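Teaching a Humanoid to Put the Chair Back

The task sounds too small for a research project. A person gets up from the desk, leaves the chair in the middle of the room and goes for lunch. A robot should come, take the chair by the back and bring it where it belongs. For most of us it takes a moment and no thinking at all.

At Zinell, a small robotics laboratory in Itarthorpe, it has taken since October.

"When we began, everybody wanted to do cups and bottles," says Kerstin Løken, who leads the work. "I wanted something that pushes back."

An office chair pushes back in many ways. Its casters turn in directions of their own. The seat can tilt when the backrest is pulled, and the weight moves with it. A robot arm bolted to a table would only have to deal with the chair. A humanoid must also stay on its feet, and each pull on the chair is a pull on its own balance.

The older method, which the laboratory used until last year, was to plan everything in advance. The software made a model of the chair, calculated a path for the hand and gave the legs a separate order to hold the body up. On paper it was clean. In practice the two halves of the program argued with each other. The arm asked for force, the legs took it for a disturbance and leaned away, and the arm asked for more.

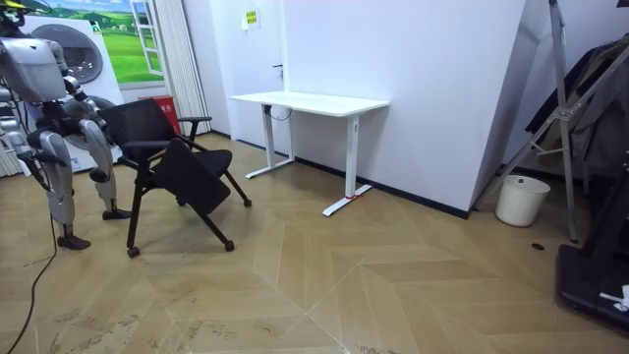 Fermín Mansilla remarks that he would still have kept the planner and paid for a better model of the casters, and that he does not yet trust a method whose mistakes cannot be traced to a line of code.

Løken knows the objection well and does not think it foolish. Her answer is a single learned controller, called Pidard inside the laboratory, which decides for arms and legs together. It was first trained in simulation, with chairs whose weight and friction were changed at every attempt. After this came 200 demonstrations on the real machine, with a human operator guiding the hand. The demonstrations were kept deliberately imperfect. If the operator missed the backrest and had to reach again, the second reach stayed in the data.

This last choice made the biggest difference, the team believes. A controller that has seen only clean grasps has no idea what to do after a bad one. Pidard has seen many bad ones.

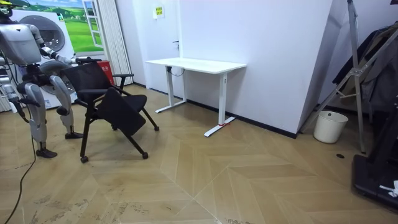
The other useful idea concerns the moment of contact. Before the fingers close, the controller moves the weight of the body a little toward the rear foot, as a person does before opening a heavy door. The researchers did not program this movement. It appeared during training in simulation and survived on the real robot, although in a weaker form -- the first version was so strong that the machine took a step back and let go.

There are limits, and the group's report lists them without decoration. The controller has been trained on four types of chair, and with a type it has not met it often chooses a grip too low on the backrest. It works slowly. A full attempt takes some two minutes, and a good part of this time goes to standing still and estimating where the chair is now. Carpet has not been tried.

A second group, at Bezerra, has received the training data and will repeat the experiment on a different humanoid, with shorter arms. Løken is more curious about that result than about her own. If the leaning movement appears there too, it probably belongs to the task. If it does not, she will have to look again at her simulation.

Meanwhile the work in Itarthorpe goes on with the next part, pushing the chair under the desk without hitting it with the armrests. Mansilla has asked to run his planner on the same problem, and Løken has given him two days a week on the robot.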